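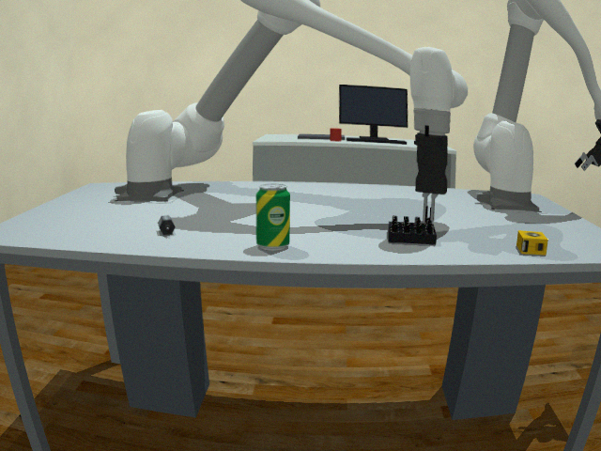
I've been meaning to write about big tables for a while, mostly because my sister has just got rid of hers and I'm still cross about it.

It went to a couple in Kerkside for almost £500, and in its place she's got one of those fold-down jobs that hangs off the wall like an ironing board. More room, she says. Room for what? She used to do the accounts at one end while the kids did their homework at the other, and there was usually half a jigsaw in the middle that you had to eat round. Now the accounts happen on her knee and the jigsaw lives in a cupboard.

I know, I know. Houses are small and rents are horrible, and plenty of people would love a big table and have nowhere to put it. I'm not having a go at them. My grumble is with the idea, which you hear on every home programme going, that a surface with nothing on it is wasted space. I think it's the best thing in the house! You can't start anything on a table that's already full. A bare stretch of tabletop at nine in the morning makes me want to mend something, or write to my aunt, or finally cut out that coat lining.

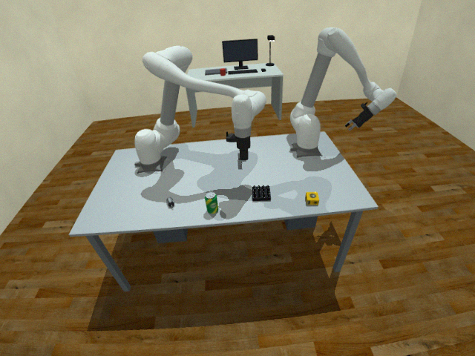

A wide, mostly bare top, with a smaller desk behind it for the computer things.

I do like a separate desk for the computer, by the way. Once a screen gets onto the big table it never leaves, and then come the cables, and the mug, and the pile of post leaning on the back of it. Before long you've got an office with a fruit bowl.

My old neighbour Leopoldo Contreras had the right idea. He kept a great long table in his front room when everyone else on Donimska Street had a settee and a telly in theirs, and he left it clear every night before bed. People thought it was odd. Then somebody needed to lay out a wedding dress, or wallpaper, or the whole of a bicycle, and they all knew which door to knock on. I learned to make dumplings at that table, badly, and I've still got his rolling pin.

Colour matters less than people think. I've seen folk agonise for weeks over oak or walnut when what they want is something pale enough to find a dropped screw on, and a floor that forgives them when they miss.
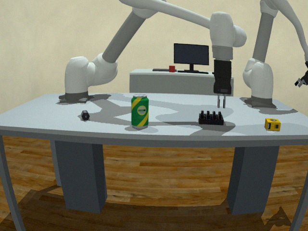 Light grey table, brown plank floor, plain wall.

Mine is 92 centimetres deep, and I'd have gone deeper if the door had let me. It's got a burn at one end and a wobble I fix with a folded bus ticket every May. My sister came round last week with a dress pattern under her arm and asked, very casually, whether I was using it.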